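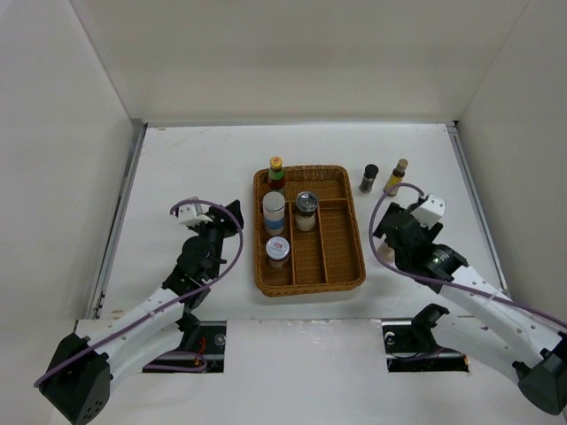 **Roksolana Kushnir**, data editor, Flokormont Project

Last updated March 20, 2023

# Flokormont Mandate Texts

Coded provisions from the founding documents of peace support and monitoring missions. Each row is one provision, such as a reporting duty, a troop ceiling or a transfer of police powers. The set has 675 rows drawn from mandates, status agreements and their annexes.

## Files

- `provisions.csv`: one row per provision
- `missions.csv`: one row per mission, joined on `mission_id`
- `codebook.md`: full coding rules
- `changes.txt`: edits since the January release

## Main fields

| Field | Type | Notes |
|---|---|---|
| `mission_id` | string | Stable across releases |
| `prov_type` | integer | 1 to 9, see codebook |
| `host_consent` | string | `full`, `partial`, `none`, `unclear` |
| `exit_clause` | boolean | True only if the text sets a date or a test for withdrawal |
| `source_page` | integer | Page in the scanned original |

Empty cells mean the source is silent. They should not be read as `none`.

## Coding

Every provision was read by 2 coders working apart. Where they disagreed, Remo Grabner made the final call and the row carries `resolved = 1`. Annexes were coded under the same rules as main texts. Renewals get a new row only when the wording changes.

## Known problems

- `host_consent` is weak for missions with more than one host government. The Starkthorpe scheme, which we followed at first, assumes a single host. Older rows have not been recoded.
- Translated texts often blur "shall" and "may". Check `lang_orig` before using `prov_type` 4 or 5.
- Police and army tasks share one code when the source does not separate them.
- Budget lines are left out. The Bomham tables cover these and can be joined after renaming their `op_code` field.

## Use

The data records what was written down. It has no field for whether a provision was carried out, and it does not support claims about mission success without a second source. The Poojary event file has been used for that purpose, with dates matched by month.

## Corrections

Open an issue with the `mission_id`, the page number and the wording in the original language. Fixes go into the next release and are listed in `changes.txt`.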